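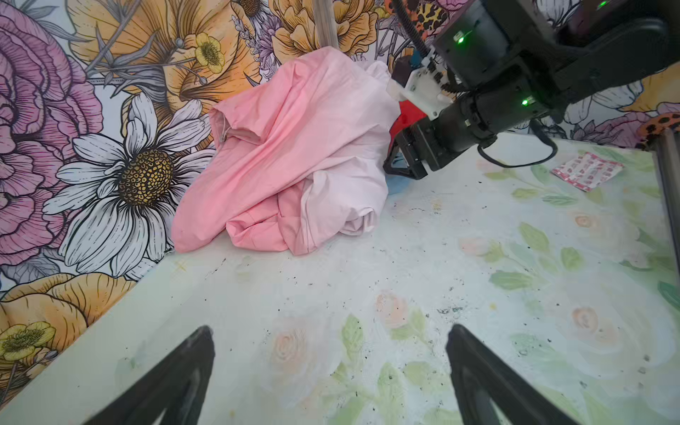
服装材料学基础 讲义四
针织物与梭织物的松弛、缩水和折皱
2021年1月18日

一、本讲范围

上一讲讲完了纱线捻度和织物密度。本讲讨论成衣在裁剪、缝制和洗涤过程中尺寸为什么会变，以及样板上怎样预留。染色牢度放到下一讲。

二、几个术语

松弛收缩：织物在织造和整理时受到拉伸，外力去掉以后慢慢回缩。裁剪前把布料摊开静置，就是让这一部分先完成。

溶胀收缩：棉、粘胶等纤维吸水后变粗，纱线弯曲加大，布面随之变短。第一次水洗最明显，以后逐次减小。

毡缩：只出现在羊毛等带鳞片的动物纤维上，不可逆。本课的练习不用羊毛，了解即可。

折皱回复角：试样折叠加压后释放，测量其张开的角度。经向和纬向分别测，两者相加为总回复角。角度越大，抗皱越好。

三、收缩率的计算

收缩率（%）=（洗前长度－洗后长度）÷洗前长度×100

例：在试样上沿经向量取300毫米，两端用不褪色的线做记号。水洗、平摊晾干后再量，得289毫米。收缩率为11÷300×100，即3.67%。

注意分母是洗前长度。每年都有同学用洗后长度去除，得3.81%，这样算不给分。

纬向用同样的方法单独计算。针织布常有纵向缩短、横向略微伸长的情况，这时横向结果为负值，负号要保留，不要写成绝对值。

四、样板放缩

求出收缩率以后，样板长度按下式确定：

样板长度＝成品长度÷（1－收缩率）

有的旧教材写成“成品长度×（1＋收缩率）”，收缩率很小时差别不大，超过3%就应当用除法。

抽绳腰头和袖口另算。绳带与面料往往不是同一种材料，缩水不一致时，腰头会起拱，绳带会露出过长或抽不动。绳带应先下水处理一遍，再按成品腰围配长度。松紧带不做水洗预缩，但要在自然状态下量长，拉紧了量出来的数不能用。 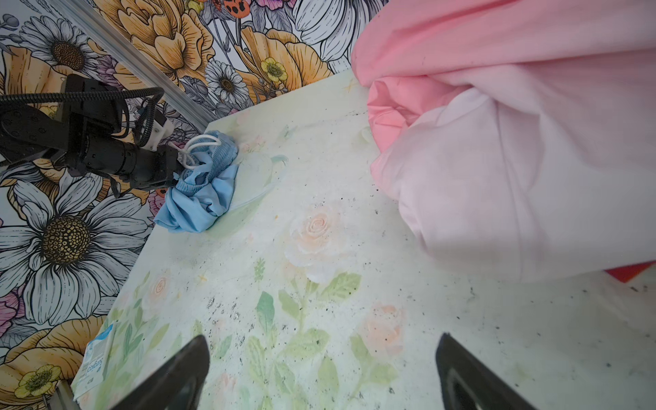 图1　浅蓝色衣物，腰头抽褶，带白色抽绳；右上方为粉色织物。

五、折皱与堆放

折皱的程度取决于纤维弹性、纱线粗细、组织结构、受压时间和含水量。同样是平纹，纱线细、密度高的一般容易留下死褶。斜纹的浮线较长，纱线有移动余地，回复稍好。针织物由线圈构成，压过以后线圈能自行恢复一部分，所以T恤面料揉成一团再抖开，比衬衫布平整。

湿态下的折皱比干态难去除。洗后应及时取出，抖开，平摊或悬挂。针织物不宜长时间湿挂，自重会把衣长拉长，影响测量结果。

六、练习材料

练习用布三种，均已编号：
Otia：棉针织汗布，本白
Fakir：棉梭织平纹，漂白
Droramlow：粘胶梭织斜纹，藏青

布料放在资料室的浅抽屉里，用完卷好放回，不要折叠。Clodgate样布册只供查阅，不外借。

七、作业

1. 三种布各取经向、纬向试样一块（针织布为纵向、横向），按第三节的方法测收缩率，列表。表中写明洗前、洗后长度，精确到毫米。

2. 某窗帘布洗前长1,451毫米，经向收缩率2.5%，求洗后长度，保留整数。若要求洗后成品仍为1,451毫米，裁剪长度应为多少？折边不计。

3. 用不超过三行文字说明：为什么同一件短裤的腰头与裤身要分开计算缩水。

4. 任选一件自己的旧衣，查看洗涤标签，抄下纤维成分和洗涤温度。标签已磨损看不清的，换一件。

作业写在A4纸上，第1题附试样小片，用订书钉固定，不要用胶水。迟交按课程说明扣分。11月那次测验的卷子仍有几份没有领走，可在交作业时一并取回。

八、阅读

课本第18页至该章末，重点看缩水试验的试样准备。关于树脂整理的一节可以跳过，后面会单独讲。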